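The number on the slide was 1729. That is how many times, according to the Clumia group, a robot arm reached into a metal bin and tried to come out with something. The method, called Irkodance, learns from its own fumbles, and the group's paper says it now picks objects it has never met nearly as well as ones it has practiced on for weeks.

I have heard this before, so in January I went to Pundton to ask what "never met" means.

Soledad Montoya, who runs the trials, was patient with me. The system trains on 100 household objects, she explained, then gets a second set it hasn't seen. I asked who chooses the second set. She does, from the same kinds of stores. A new cup is new to the robot, I suppose, in the way that a new hotel room is new to a traveling salesman.
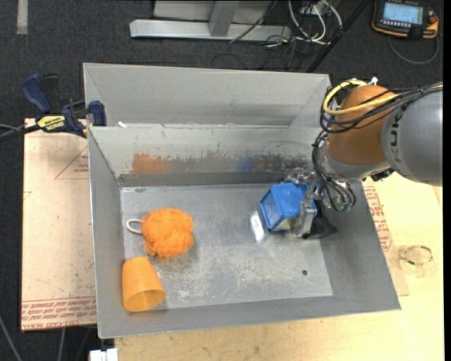 The KUKA arm with a translucent blue container in its gripper. A bath pouf and an orange cup share the bin.

The bin is where my doubts settled. Its bottom is scratched all over and its far wall is streaked with orange and blue, so I don't question that the hours were put in. But three objects with bare metal between them is a gentle problem. Warehouses don't pack like that, and neither does my kitchen drawer.

Montoya agreed, up to a point. Of the 1729 attempts, 1428 counted as successes, and she told me most of the failures came when objects touched. The paper gives those cases 2 paragraphs. An older method, Nava, was run as the comparison and did worse, though it was tuned for a different gripper and the authors admit as much in a footnote.

What would change my mind is a fuller bin, filled by somebody outside the lab. Montoya says that test is planned. She wouldn't give me a month for it.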